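Teaching the arm to tidy up

2020-02-10

A few pictures from our week on the table-clearing task! One of us moves the arm by remote control, picks up each bit of rubbish and drops it in the bin, and every run is saved for the arm to learn from. We have 272 runs so far, 89 of them with Danilo Cabrera at the controls, and he still asks for one more go.

Bottles and wrappers

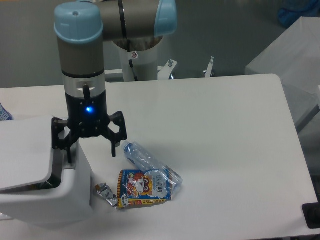
Gripper open over the table, bin lid up, three things to clear.

The crumpled bottle is my favourite. You have to line the fingers up with it by eye, and everyone finds their own way in — Danilo comes at it from the cap end, I like to go for the middle. Foil is much fussier, and it took me 11 tries to get a run I was happy to keep. What a good feeling when it comes right, though!

Getting into position

The left finger is just above the bottle cap in the next one. Small, slow movements are best at this point, and we want plenty of them in the Soriano set.

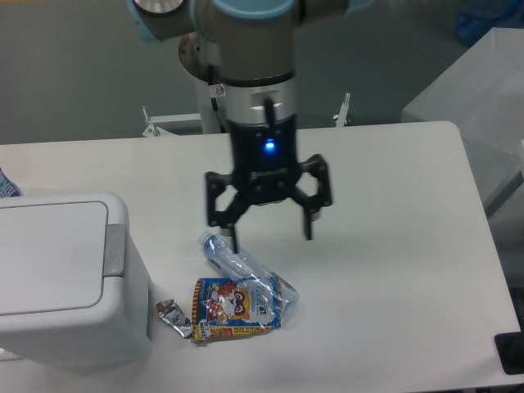 Coming up in February

We have four more sessions booked, with paper cups and fruit peel joining the pile. Come and have a turn if you are passing.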